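The battery in the Pilirau, the new phone from Celtance, has a rated capacity of 3469 mAh. That is a modest figure for a handset of its size, and the company spent very little of its launch on it. Most of the time went to the charging controller, a separate chip that decides how much current the cell accepts and when it stops accepting it.

Charging control is old work. Every phone with a lithium-ion cell has some form of it. A typical charger runs at constant current until the cell nears its upper voltage limit, then holds the voltage steady while the current tapers off. The first stage is fast and the second is slow. Time spent at high voltage ages the cell, as does heat, and a phone left on its charger all night gets a good deal of both.

The Pilirau changes the point at which the first stage ends. The controller estimates the internal resistance of the cell at each charge and moves the handover voltage down as resistance rises. An older cell therefore begins to taper earlier. Charging takes longer as the phone ages, and the owner sees this as a small drift in the time shown on the lock screen.

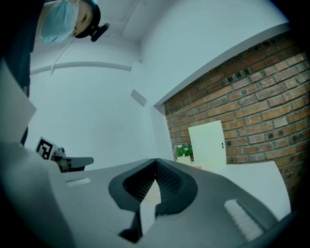

What the cycle rating means

Celtance rates the cell for 800 full cycles before capacity falls to four-fifths of its original value. The previous model was rated for 600. A full cycle is the sum of partial charges, so two top-ups from half to full count as one. An owner who uses an entire charge each day would reach the new figure in a little over two years.

The rating assumes a room-temperature test and the supplied charger. It says less about a phone used for navigation on a dashboard in summer, where the cell is warm before any current reaches it. The controller reduces input power in that case and shows a notice. On the phone we used, the notice appeared twice in three weeks, both times in a parked car.

The cell itself is made by Zustness and has a silicon-carbon anode. Silicon stores more lithium than graphite by weight, and it swells as it does so. Too much of it strains the anode and shortens its life. The proportion used here has not been published.

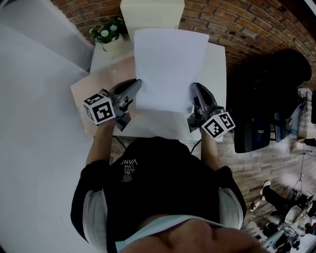 Echevarría

Charging from empty to half took 46 minutes with the supplied adapter. Rival phones do this faster. The adapter is limited by design, and a more powerful one makes no difference, as the phone will not request more.

Three charging modes are offered in settings. Standard fills the cell completely. Extended stops at four-fifths. Scheduled holds at four-fifths and finishes shortly before the alarm. Scheduled mode needs an alarm set on the phone; it ignores alarms from a watch, and it falls back to Standard without saying so. An update in December is meant to correct this.

The battery health page lists measured capacity, cycle count and date of first use. Measured capacity is recalculated only after a charge that starts below one-tenth, so a user who tops up often may see the same number for months.

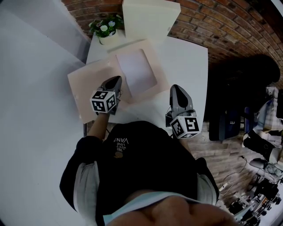 White table and pink card sheet with a cutout window.

Replacement is simpler than on the last model. The back panel is held by four screws and a gasket, and the cell lifts out on a pull tab. The gasket has to be renewed each time or the water-resistance rating no longer applies. Cells are paired to the controller by serial number, and a new one needs a calibration run of one full discharge and one full charge.

The Pilirau goes on sale on 1st October in two storage sizes. Replacement cells will be sold through the same stores, with the gasket in the box and the screwdriver sold separately.

Related articles
Fast chargers compared: what the wattage label leaves out
How phones measure battery health
Wireless charging and heat
Is a silicon anode worth paying for?
Water-resistance ratings explained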